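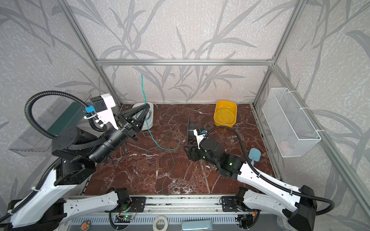

Cable storage, part two: bowls

The drawer method failed. I had 49 cables in one drawer, each held with a twist tie, and the ties came off or were lost within a month. Removing one cable usually meant removing four.

The replacement is open bowls, one per type of cable. Charging leads go in one, network leads in another, audio in a third. The thin green lead has a white rectangular bowl to itself, as it is the longest I own and the worst for knotting.

Coiling

A thin cable left alone settles into curls. Pulling it straight from one end tightens any loop that has crossed itself, so I lay the whole length out on a hard surface first. Polished marble is good for this. The cable slides freely and there is no weave to catch a connector. Wood works if it is sealed. A tablecloth does not.

Start at the end nearest the bowl and lower it in. Feed the rest in behind it, letting each turn follow the curve the cable already has. If a turn resists, roll the cable a half turn between finger and thumb and carry on. Do not wind it round your hand and elbow, which adds a twist for every loop.

Bowl size

I tried two. The Huvari holds 450 ml and is too small for anything but phone leads. The Renine holds 700 ml and takes one long cable or three short ones. Straight sides are better than sloping ones, where the top coils tend to climb out. A lid is unnecessary.

Labels

I used Amano paper tape on the short side of each bowl, with length and connector type in pencil. It peels off cleanly after a few months. The Pritomau labels I had before left glue behind.

Still to do: the mains leads, which are too stiff for any of this. They are on a hook behind the door until October.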